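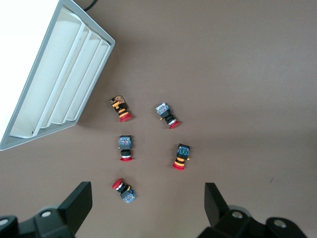 fetholm_sparks
2022-10-31
Wiring the stop circuit on the old Adumar lathe and I want it to fail safe. Two normally closed contacts in series with the contactor coil, fed from a 72 VA transformer. Mushroom heads, red, each with its contact block on the opposite end. Is series enough?

Gesell
Series is fine. Use latching heads, twist to release.

L. Dolan
Disagree. One welded contactor and the stop does nothing – fit two contactors and monitor both.

Gesell
On a hobby lathe? Overkill.

L. Dolan
Mine welded in January. Six amps, nothing special.

fetholm_sparks
Two contactors then. Ordering tonight.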